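Reading time: 2 min

Re: Flendside two-arm sim licence — worth it?

Matěj Doležal wrote:
> Has anyone trialled the Flendside package from Gallardo? They want $300 a seat and I can't tell if the bench tasks are any good.

Hi Matěj,

I've had the trial going since January, so here's my two cents' worth!

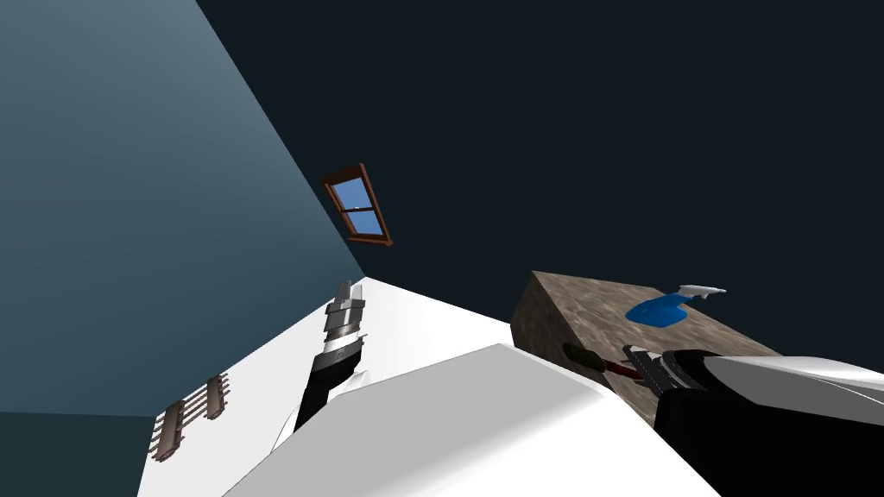
Gallardo sell it as a training kit for teleop beginners, and for that I reckon it's good value. The bench objects are a nice mixed lot (my favourite colour test is the green-handled tool, held here in the right gripper with the blue spray bottle lying on the stone block behind it) and you can swap them from a menu. Contact feels a bit mushy on thin handles — I've sent them a note.
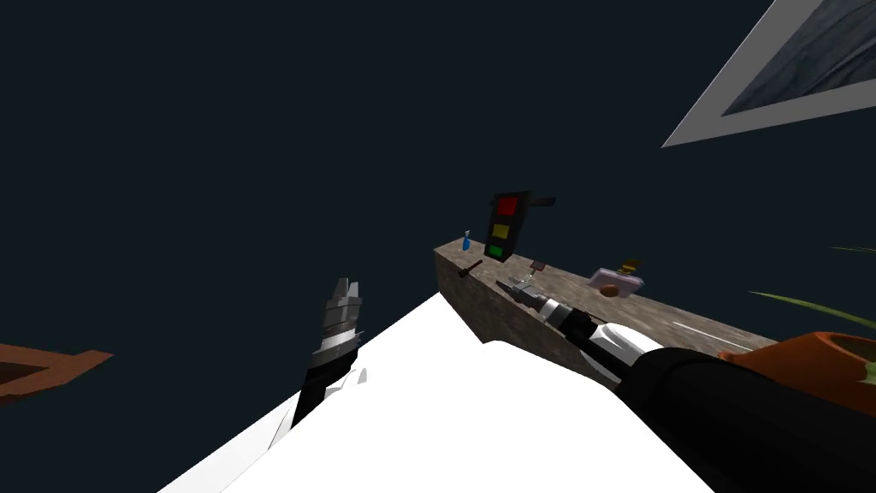 Last edited in January by Ludmila Kratochvíl

Clutter is where I'd push it in your trial. Traffic light, pink box, flower pot, all on one benchtop job, and the right arm has to work in over the lot. I did 322 runs at Nerkstead before my licence nagged me; the cap is 1000.

Give it a go before you pay, anyway.

Cheers,
Ludmila

Filed under: Simulation & Software

Recent threads
Ciltby wrist mounts, second batch
Gallardo seat transfers
Spare gripper pads wanted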